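November, evening

My hands are tired tonight. All day I was the teacher, and the pupil was a hand. We are now in the third week of the Brurnellow task, and the plan says 300 good demonstrations before we may train anything. This morning the counter stood at 257. I wear the glove, I move my fingers, and the black fingers on the table follow me with a small delay. I have learned to wait for it, as one waits for a friend who walks slowly.

In the first hour I looked only at the small screen, to practise without my own eyes. It is very difficult to judge distance like this.

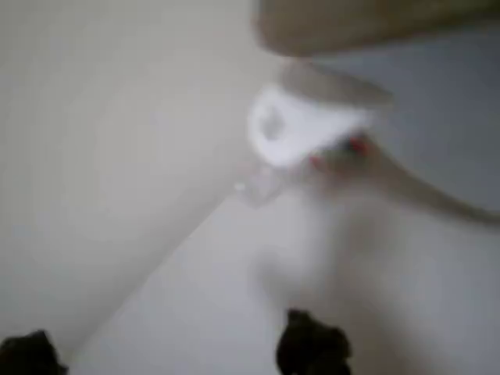

Fingertips at the bottom, all the rest is fog.

After lunch I changed to the wide view and felt much calmer. The bottle lay beside the rice cooker, near the square card, and I tried to bring the fingers forward without hurry. When I hurry, the hand learns my hurry also. I deleted 8 attempts for this reason. Zeng, our recording program, asks "keep or discard?" after every one, and I find it hard to be strict with myself.
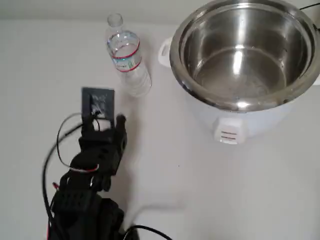

What I want to remember

Close the thumb last. Breathe out before the grasp. Do not correct in the middle of a movement, it is better to stop and begin again.

I did seven more in the late afternoon, and by then I knew the label on the bottle by heart, with its blue mountains and the red word NATURAL. 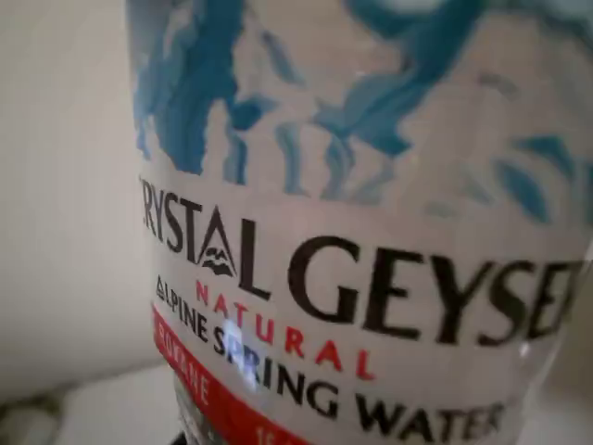 At home I picked up my own cup and noticed that I was closing the thumb last. My tea was already cold when I sat down to write. Tomorrow I must ask for the smaller glove, the Clamell one, because this one slips on my little finger and the hand copies it.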